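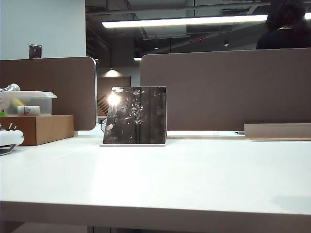

4. Setting up the print on a desk

The Skultar desk stand holds one square print up to 3 mm thick, with or without a mount. Choose a flat surface at least 16 cm deep. Leave a gap between the stand and any divider panel so the print can lean back slightly without touching the fabric.

Caution: Keep power adapters and cables away from the print. A cable pulled across the desk can tip the stand.

1. Wipe the desk with a dry cloth and let any cleaning spray evaporate.

2. Set the base strip down with the slot facing up. The longer side of the slot goes to the back.

3. Hold the print by its edges. Fingerprints show on glossy paper, most of all on dark photographs.

4. Lower the bottom edge into the slot until it stops. Do not force it. If the print is too tight, turn the base strip end for end and try again.

5. Let go of one side, then the other. The print should stand without help.

6. Sit in your usual chair and check for glare. Overhead lights often leave a bright spot near the top of a glossy print. Turn the base a little at a time until the spot moves off the part you want to see.

Note: A matte print needs less adjusting — most can face straight forward.

Small items such as bottles and pens can stay in a lidded box to one side. Do not stack boxes higher than the print where they could slide into it.

4.1 Changing the print

Hold the base down with one hand and lift the print straight up with the other. Store unused prints flat, with a sheet of plain paper between them. Replace the grip lining in the slot after 8 years, or sooner if prints begin to lean. Linings are sold separately under the name Nillside.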